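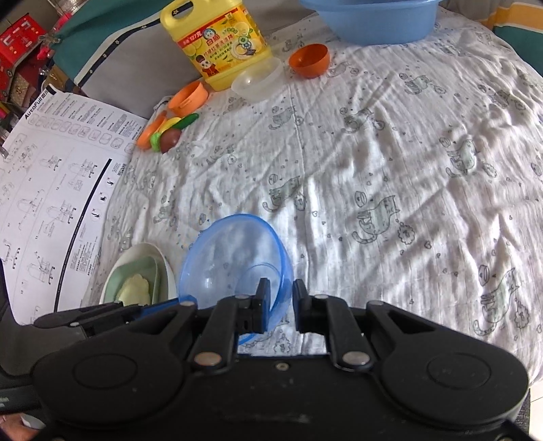

Can you leave the campsite and get back in on the same ticket?

You can, as long as your wristband is on and you're through the gate before midnight. I learned that second part at Boscombe in August, standing in a field with a bag of ice melting down my leg while Renata waved at me from the other side of the fence. The steward was lovely about it, but she still sent me round to the night entrance, 21 minutes on foot in rubber boots!

So now I plan my trips out. The shuttle into Medby is $3 each way (bring coins, the driver won't break a twenty) and it stops right by the supermarket, where you'll meet half the festival buying bananas and socks. Go before ten, if you can face it. By noon the line for the bus home ran past the pharmacy, and I got chatting with Nicanor Cabral, who has been camping here since the days of one stage and a burger van. He swears by the east gate, and he's right, the bag search there took about 3 minutes.

One more thing about wristbands – if yours gets loose, take it to the box office tent and they'll swap it. Don't try tape. Gisela tried tape.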